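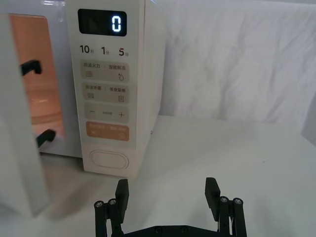 *Gripper open in front of the test microwave, seen from the wrist camera.*

# Breven P2 parallel gripper with wrist camera

The P2 is a two-finger gripper for light robot arms. It's meant for kitchens, labs and other places where the arm has to deal with ordinary doors, buttons and handles. Each finger is carried on parallel black linkage bars and ends in a flat rectangular pad. The bars are held with hex-socket screws, so a finger can be taken off with one key and put back without recalibrating the camera.

The camera sits behind the base plate and looks out between the fingers. Both pads stay in view over the whole stroke.

## Specification

| | |
|---|---|
| Stroke, pad to pad | 80 mm |
| Maximum grip force | 200 N |
| Weight with camera and bracket | 344 g |
| Force settings | 7 |
| Supply | 24 V DC |
| Connection | RS-485 for the gripper, USB for the camera |
| Pads supplied | Flat, black, one pair fitted and one pair spare |
| Fasteners | Hex-socket, key included |

The weight is for the gripper as it ships, with the cable strain relief fitted. Allow extra for your own flange adaptor.

## In the box

- P2 gripper with linkages and pads fitted
- Wrist camera and bracket
- Spare pair of flat pads
- Gripper cable and camera cable
- Hex key
- Printed mounting drawing

The flange adaptor is ordered separately. Tell us which arm you have and we will send the right one.

## How it compares

We sell three grippers in this size and are often asked which to buy for work on household appliances. Malou Skov ran all three on the same arm in May, using a microwave with flat touch buttons and an oval door-release button low on the panel.

| | Breven P2 | Ingvarsson Slim | Bilturia S |
|---|---|---|---|
| Finger movement | Parallel, linkage | Parallel, slide | Angular |
| Camera | Included | Optional bracket | None |
| Pressing the door release | Good, one closed finger pair | Good | Needed several approach angles |
| Swinging the door shut | Good | Good, but the slide marked | Good |
| Pressing a single touch button | Fair, see below | Good | Poor |
| Lifting a round glass plate by the rim | Good with soft pads | Fair | Fair |
| Changing pads | Quick | Slow | Quick |

**Door release.** With the fingers closed, the P2 gives a flat nose that is easy to aim from the camera picture. Approach the button square on and stop on force, using one of the two lowest settings. The release on our test oven is near the bottom of the panel, which leaves little room under the wrist. Check the clearance to the worktop before running at full speed.

**Touch buttons.** Many microwave buttons carry two functions, one at each end. Closed P2 pads are wide for this, and on the test panel they sometimes landed on the middle of the button and did nothing. The narrower Ingvarsson tips are better at it. If you mainly press buttons, buy the Slim or add our stylus pads to the P2.

**Door.** Push the inner face of the door with one pad, fingers open. Keep clear of the latch hooks. They are small plastic parts and the P2 is strong enough to damage them at the higher settings.

**Glass plate.** Fit the soft pads. The standard flat pads are hard and the plate turned in the grip on several lifts.

## Notes on the camera

Exposure is automatic by default. White worktops and white appliances take up most of the picture in a kitchen set-up, and with automatic exposure the printed labels on a panel can come out pale. Ívar Nørgaard, who looks after support for the P2, recommends fixing the exposure on the control panel first and leaving it there. The lit inside of an oven will be a little bright at that setting, but the door edge and turntable can still be found.

Fix the white balance as well. Warm interior lamps otherwise shift the colour of the whole picture when the door opens.

## Limits

The P2 isn't sealed. Don't use it in steam, under running water or for reaching into a hot oven. The pads are rated for short contact with warm surfaces only. Check the linkage screws after the first day's work and weekly after that.

## Ordering

| Item | Code |
|---|---|
| P2 gripper with camera | P2-C |
| P2 gripper without camera | P2-N |
| Soft pads, pair | P2-SP |
| Stylus pads, pair | P2-ST |
| Flange adaptor | P2-FA, state arm model |

Sold and supported by Gruvard. Loan units are available for two weeks. You pay return carriage, and worn pads are not charged for.

Page updated 20/06/2025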